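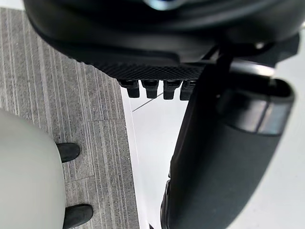
The woman who runs the repair counter at Trelard has a kettle that is older than her marriage, and she makes a point of telling you so before she has even asked how you take your tea. She is a cheerful, quick-talking person with reading glasses pushed up into her hair, and she agreed to speak with me on the condition that I leave her name out of it. "Everyone in town knows who I am anyway," she said, "and anyone who doesn't can come in and find out."

Trelard sits between the bakery and the old Fontes shoe shop, which has had paper over its windows since the autumn. For the first few years it was a sewing and alterations business. The sign still says so, in fact, in lovely curly letters that she has no intention of paying to replace. But somewhere along the way people started bringing in other things. A suitcase handle came in with a pair of trousers. Then a lamp, then somebody's grandmother's mantel clock, and after that there was really no going back.

"I'd say yes to anything in those days," she told me. "I said yes to an accordion! I had no business touching an accordion. I had it for 7 months and the poor man came by every second week to visit it, like it was in hospital." (It was eventually sent on to a proper accordion person two provinces over, and she says it plays beautifully at weddings.)

I had come to ask her about learning to mend things late in life, because I'd heard she didn't pick up a screwdriver in earnest until after her fiftieth birthday. That turned out to be a bit of family exaggeration. Her father had been handy, she explained, and she had spent a good deal of her childhood holding the flashlight for him, mostly pointed in the wrong direction. What she hadn't done was try anything on her own.

"There was always someone else in the house who'd do it," she said. "My dad, then my husband. And they'd do it kindly, but they'd do it quickly, and you can't learn from quick. You need somebody slow. I learned most of what I know from a retired watchmaker who took an entire afternoon to open a case."

She speaks about the watchmaker with enormous fondness. He taught a night class in the high school library, 13 people at the first meeting and a good many fewer by the last, and he had a rule that you weren't allowed to fix anything in the first hour. You had to look at it. You had to turn it over, and put it down, and pick it up again, and write what you noticed in a scribbler.

"It drove me up the wall," she said. "I wanted to get at the screws. But he was right, you know. I still do it. I'll have a toaster on the bench and I'll walk around it like a dog getting ready to lie down."

The bench is a wonderful thing, a great heavy slab that came from a school woodworking room and still has initials carved along one side. She keeps buttons in jam jars above it and screws in jam jars below it, and she told me with great seriousness that the two must never mix. There is a radio, always on, always low. There's a chair for customers who want to stay and watch, and it is rarely empty for long.

I asked whether she charges for the sitting.

"I should!" she said, and laughed until she had to take her glasses out of her hair and wipe them. "No. People like to see the inside of their own things. They've had a mixer for thirty years and never once seen what makes it go. I had a lady cry over a mixer. It was her mum's. There was still flour in it."

Not everything can be saved, and she is frank about that. She keeps a notebook of the ones that got away, with a line or two on what went wrong. She let me leaf through it while she served a customer, and it makes surprisingly moving reading — a music box with a cracked comb, a fan she took apart twice, a child's night light that she simply put down as "too far gone, very sorry." The book has 299 entries. She is not looking forward to the next one, she says, and thinks she might buy herself a cake when it comes, to take the sting out.

What bothers her most is things that were never meant to be opened. She showed me a small heater, a Gasumari, which she likes because it is held together with ordinary screws that anybody could undo. Then she brought out something else from under the bench, glued shut all the way round, and set it down in front of me with such disapproval that I felt responsible for it.

"I don't mind if a thing breaks," she said. "Everything breaks. I mind when somebody's decided ahead of time that I'm not invited."

She has been asked more than once to expand. Trarix, the hardware people out by the highway, offered her a corner of their new store, with parking and proper lighting. She thought about it for most of August and then turned them down. The light was too white, she told them, and her customers wouldn't have anywhere to go for a bun. She is hoping instead to start a class of her own this winter, in the evenings, with the watchmaker's rule about the first hour firmly in place. Bring something broken that you're fond of, she says, and a scribbler.

Before I left I admitted that I had a pepper mill at home that hadn't turned properly in ages. She asked what I'd done about it, and I said I had bought another pepper mill. She gave me a long look over the top of her tea.

"Bring it in," she said. "Bring them both in."

Last updated: August

Print this article | E-mail this article

Comments

She fixed my iron and wouldn't take more than the price of a coffee. Please tell her it's still going strong. — prairiekettle

I took that night class! I was one of the ones who dropped out, and I've regretted it ever since. Does anyone know how to sign up for the winter one?

The sign is the best thing on that street. I hope she never changes it.

I'd need more than a jam jar. I have 1000 screws in a biscuit tin and not one of them fits anything I own. — bench_and_bobbin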